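Is It Really a Lucky Streak?

Say your friend Eduardo rolls a die and gets a six. He rolls again. Another six! "I'm on a streak," he says. "The next one has to be a six too." Should you believe him?

I wouldn't. Ask him a question first: how would the die know?

A die has no memory. It can't feel proud of its last roll or try hard to repeat it. If it is a fair die, every side has the same chance every single time. Two sixes in a row might feel like magic, but keep rolling all afternoon and you will see it happen again and again.

Some people believe the opposite. They say that if you haven't rolled a four in ages, a four is "due." Ask the same question. The die doesn't know that either.
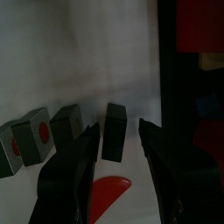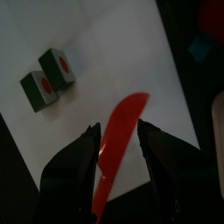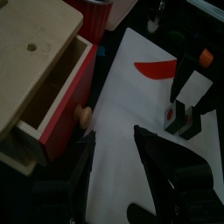

Gray blocks, two blocks with a red dot on top, and a drawer with a round knob.

So why do so many people believe in streaks? Part of the answer is that we remember the surprising rolls and forget the boring ones. Does Eduardo tell everyone at lunch about the time he rolled a two, then a five, then a three? He does not — and that happens far more often.

You can test this yourself. Write down your guess before each roll, then write down what you got. Do it 100 times. Yes, that's a lot, but a short test can fool you. With only 4 rolls, one good guess makes you look pretty clever.

Then count your right guesses. If you get a few more than you expected, be careful before you call yourself lucky. Do another 100 and see if it lasts.

And what about a die that isn't fair? Those exist. A die with one heavy side may land the same way too often. But don't take anyone's word for that, mine included. Roll it many, many times and look at the numbers.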